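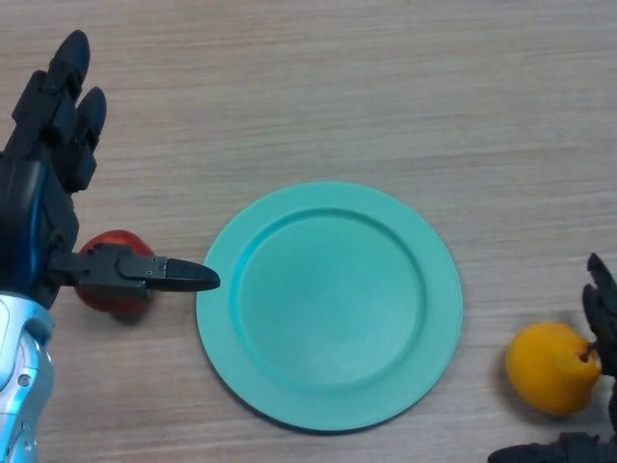
Both hands at the table, with the apple, the pear and the turquoise plate.

Kodley: your questions answered
Last updated May 16, 2020

So many of you wrote in after the March open evening that I've put the answers on one page. If yours is missing, send it over!

What is Kodley?
A two-armed robot I'm building in a shared workshop called Marulanda. It has two black hands with jointed fingers, and the job I've set it is putting fruit on a plate. I know that sounds small. Try writing down every single thing your own thumb does when you pick up a pear and you'll see why I'm hooked.

Why fruit?
It's cheap, it's round in annoying ways, and every piece sits differently. An apple will roll if you nudge it, and a pear on its side has a fat end and a thin end, so the hand has to choose where to take hold.

Does the plate have to be that colour?
No, but it helps a lot. Turquoise stands out well from pale wood, and neither fruit is anywhere near it. I tried a white plate first and the software kept losing the rim.

Which part was hardest?
Thumbs. Definitely thumbs! They're long, they stick out sideways, and on the first version they reached the plate before the fruit did and shoved it across the table. I now plan the thumb's path first and fit the other fingers in afterwards.

What does the software run on?
An old desktop PC under the bench. The program that plans the movements is called Flokine, and I wrote most of it on the train. It's messy, but you can have a copy if you ask.

How many tries has it had?
Around 3000, counting the ones where I'd forgotten to switch on one arm. On a good evening I get through 80.

Can it use both hands together?
Yes, though for now they take turns — left first, then right. Passing a piece of fruit from one hand to the other is next on my list and I can't wait to get started.

Can I come and see it?
Please do! Ariel Enriquez runs the bookings for Marulanda and can fit in 5 visitors at a time. A session lasts 30 minutes, and you're welcome to bring your own fruit. No bananas yet.

I'd like to build one. Where do I start?
With one finger. Get it to bend and straighten when you tell it to, then add the thumb, and leave the arm for much later.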